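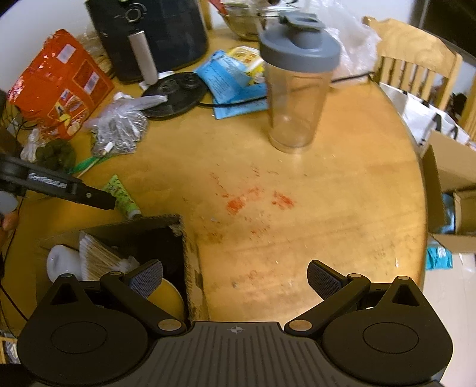
Shared kitchen tables get a cleanup month at Tutau

Category: Local / Home & Community

January | 214 shares | 9 comments

The shared kitchen at the Tutau building is getting its first full clear-out since it opened, and the big wooden table is where most of the work is going on.

Residents have been asked to take their own things off the table by the end of January. Anything left after that will be boxed and kept on a shelf in the hallway for 2 weeks. Food past its date will be thrown out.

The table has become the place where everything lands. An air fryer stands on it full time, and a shaker bottle, snack bags and plastic bags of small items share the space with it. The wood is scuffed and has reddish stains that have not been dealt with yet.

Skoryk, the company that manages the building, sent a one-page notice to every apartment. It asks that appliances stay unplugged when not in use and that cords be kept back from the edge of the table. It also asks people to write an apartment number on bottles and lids. 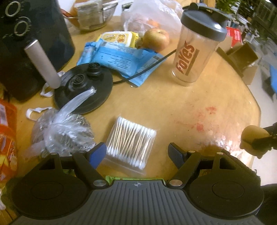
By the Voda Neighborhood Desk

The smaller items are proving harder to sort than the appliances. Cotton swabs and a scrubber in a plastic bag have been sitting a short reach from a packet of cookies and an apple. The notice says food and cleaning supplies should be kept apart - food goes in the cabinets, and scrubbers go under the sink.

Fruit can stay out, but residents are asked to use a bowl.

Skoryk has set aside $500 for the kitchen. Of that, $200 will go to sanding and oiling the tabletop, with the rest held for shelves and storage bins from Zeltent, a local housewares shop. The table will be out of use while the oil dries, and a folding table will be put up near the window.

The kettle and the air fryer are both staying. A request for a second air fryer was turned down because the outlets on that wall are already in use.

Residents who want a bin can sign up on the sheet by the kitchen door. Bins will be handed out in the order people sign. The kitchen stays open during the clear-out, except from 2 p.m. to 4 p.m. on the day the table is sanded.

1,472 views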